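4. Data collection

We recorded 765 teleoperated episodes on the Tistumell bench in September, all with toy kitchen items. Episodes with a dropped item were kept but flagged; there were 49 of them. The policy was trained on the remaining 716.

4.1 Camera placement

Our first policy used side cameras only and often closed the gripper too early on small items. Adding an overhead view fixed most of this. The black cloth stays up for every run so that the room lights do not change the input. Both arms work from opposite sides of the table, and the items are moved by hand between episodes.
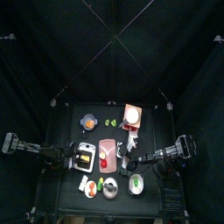 4.2 Training

We trained for 3,000 steps with the Geltix code and saved the last checkpoint.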